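Two-arm planner treats basket rim as collision when both hands work close to it
Community Help > Motion planning > Dual arm
Tags: planning scene, Zurell, wrist camera, collision

clerk_of_joints
Posted December 10, 2019

Hello all. I am using Zurell as the planner for a two-arm table task, with the Clerkitz scene server for the object poses. The task is a sorting one, with toy food, a wicker basket, a bowl and a plate. The left hand works at the bowl and the right hand works at the plate, and the basket stands behind the two of them. 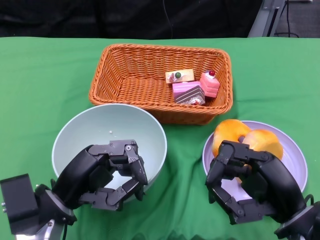 When I plan for each arm alone, I receive a path nearly every time. When I ask for both arms together, the planner returns "start state in collision" and names the basket. The hands are not touching the basket in this pose, I have looked at it many times. The padding is at the default value, 20 mm. I set it to 4 mm for a test and then the planning works, but I am afraid to leave it so small when the arms are moving fast.

Is the padding applied two times when both arms are in one group? Or is my basket model wrong? I load it as a closed box, because the mesh of a woven thing is very heavy.

tablecloth_enjoyer
same problem here, i turned off collision check for the basket and it is fine

pumphrey_user
I would not turn off the check, please. The arm will find the basket one day.

I had this behavior in October, and in my case there were 2 causes together.

First, the padding. In the joint group Zurell adds the padding of the robot links and also the padding of the object. In the single arm group it adds only the one of the links. So you have double distance without asking for it. Look in the group file for the line object_padding and put it to zero for the joint group, and keep your 20 for the links.

Second, the closed box. For the planner, a closed box has no inside, so each reach into the basket is a collision from the beginning. Make it from five thin boxes, a floor and four walls. It is light for the computer and the planner can go in from the top. For the bowl I do the same with a short ring of boxes and a floor.

Also check the pose of the basket from the wrist camera, and do not trust only the head camera. From the head the far rim is easy to estimate wrong. I use the overlay tool of Pumphrey, which draws the planning scene over the wrist image. If the drawn rim and the real rim do not agree, correct the camera calibration first and the padding after.

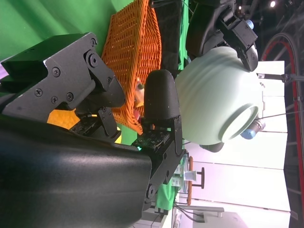 Wrist camera view, with the basket behind the finger pad and the bowl held by the other gripper.

Please note that the wrist image can be turned on its side, depending on the mounting. Zusus drivers do not rotate it for you. Set the rotation in the camera file, or the overlay will be drawn in the wrong direction and you will lose an afternoon, as I did.

clerk_of_joints
Thank you very much, this was very clear. The line object_padding was in the group file, as you wrote. With the five boxes and zero object padding, the joint group finds a path from the same start pose. The overlay still shows a small shift at the left wrist, so I will repeat the calibration before I try the full speed.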